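4.2 Descaling the Grada kettle

1. Switch off the kettle at the base and let it cool for 30 minutes.
2. Fill to the lower mark with water and add 15 ml of Sial descaler.
3. Bring to a boil once, then leave to stand.

CAUTION: Do not mix descaler with bleach.

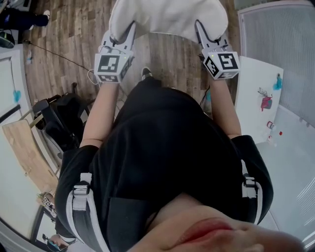
4. Empty the kettle and rinse it twice with clean water.
5. Wipe the base with a dry cloth -- never rinse it under the tap.

Note: In hard water areas, repeat after every 200 boils. The descale light resets when the lid is held open for five seconds.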